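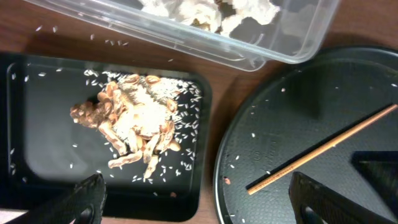 Plemine Table Clearing Set: Review
March 11, 2019
Reviewed by Shazia Kazmi

The Plemine set is sold for clearing a table after a meal. It consists of a small black rectangular tray, a large round black serving tray and a clear plastic bin. There is no lid for the bin, and no scraper is included. Plates, bowls and chopsticks are your own.

I tested the set on a wooden table after rice meals. Cooked rice sticks and can be picked up in lumps. Dry grains roll, get under dishes and lodge in the grain of the wood, so I used both. Any tray that handles dry rice will handle bread crumbs.

Small tray

The rectangular tray takes the food scraps. Its rim is raised and the corners are rounded, and the surface is smooth with a slight gloss. Scraps slide off it easily when it is tipped over the trash. A heaped pile in the middle stays put while the tray is flat, but grains spread outward as more is added on top. When scraping from a plate, hold the plate low. From a height of 8 inches, grains bounced over the rim and onto the table in every trial.

The rounded corners wipe clean in one pass with a damp cloth. The black finish shows every grain of rice, which helps in checking that the tray is clean. It also shows water spots and fingerprints.

Capacity is the weak point. I weighed what it held before scraps reached the rim: 300 grams of mixed leftovers, or nearly 200 grams if the leftovers were mostly dry shreds and husks. That covers a meal for 2 people. Larger households will be emptying it partway through.
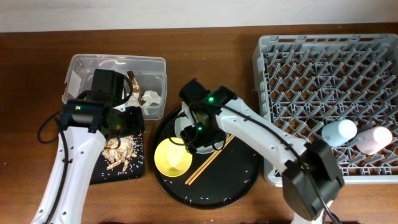
Round tray

The round tray is meant for carrying dishes. It has room for a plate, a small bowl and a pair of chopsticks laid diagonally. Chopsticks placed near the edge shifted when I tilted the tray, so I now put them down last, toward the middle. Loose rice that falls off the dishes mostly collects on the tray and can be tipped out afterward.

Bin

The bin is for dry waste: napkins, foil wrappers and similar. The clear walls let you check the contents from the side. Crumpled napkins fill it quickly because they are not compressed, and pressing them down by hand defeats the purpose. Foil keeps its shape and should go in against a wall. Small scraps settle on the bottom and need a rinse to remove.

Comparison

Marlene Turcotte lent me her Vunder set, which has a deeper scrap tray with square corners. It holds more and spills less. It is slower to clean, as rice packs into the corners and has to be pushed out with a fingertip.

I would buy the Plemine set for the two trays. The bin works, but any clear storage box of similar size would do the same job.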